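Residents' Forum > Building Services > Shared Laundry, Ballside House
Topic: Proposed change to the unclaimed items policy

Ballside_Office
Residents are advised that the management office is reviewing the policy on items left in the shared laundry. At present, unclaimed articles are kept for 6 weeks and then donated. Under the proposal, the period would be reduced to 4 weeks. The change would apply to both the Ballside and Noltier buildings, which together contain 452 apartments. Comments are invited in this thread until the end of July.

mayrhofer_wing_3c
I wish to record my objection. Many residents on my floor travel for work during the summer and are absent for a month or longer. A period of 4 weeks would expire before they return. The office should also clarify whether single socks are covered. The existing policy refers only to "garments," and single socks have in the past been treated inconsistently.

Noltier_Tenant
I support the shorter period. The shelf beside the dryers is full by the second week of most months, and residents have begun placing their own folded laundry on top of unclaimed items. As to single socks, I would ask that they be kept separately. A striped sock is easily matched by its owner. A plain one seldom is.
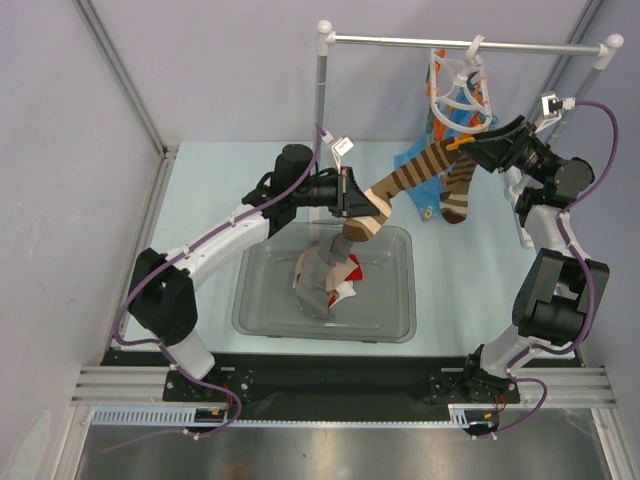
Striped sock, brown and tan.

enum_reader
With respect to the previous post, I do not agree that separate storage is necessary. It would require another shelf, and the office has previously stated that the fire code limits what may be placed along that wall. A notice on the door listing unclaimed items by color would serve the same purpose at no expense.

mayrhofer_wing_3c
A notice would need to be updated weekly. The last one remained in place from winter until Tuesday of this week and still listed a bath mat that was collected long ago.

Noltier_Tenant
I accept the point regarding the notice. My suggestion concerned a small container only, placed on the existing shelf, and would not affect the wall. 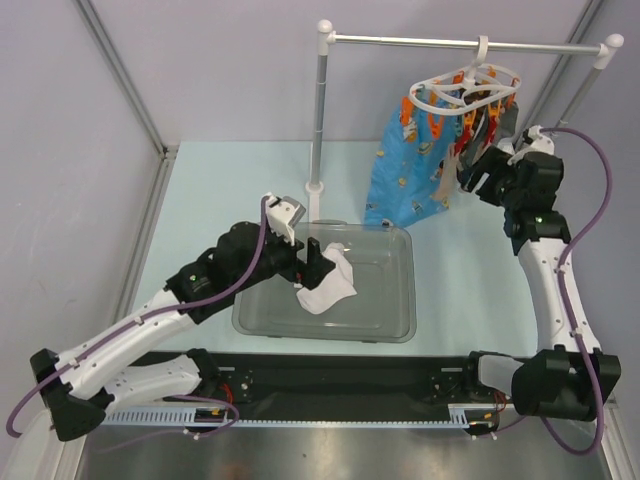 I would further suggest that it be emptied on the same day as the lint filters are inspected, so that no additional visit is required. Larger articles, such as towels and bedding, could remain subject to the 6-week period, as they are more costly to replace.

enum_reader
A divided period would be difficult to administer. I maintain that one rule should apply to all articles.

Ballside_Office
Thank you for these comments. The office confirms that single socks will be named in the revised text. The question of a longer period for bedding remains under review. Residents who expect to be absent may register their dates at the front desk, and items labeled with an apartment number will be held until their return.

mayrhofer_wing_3c
That arrangement is acceptable to me, provided that it appears in the written policy.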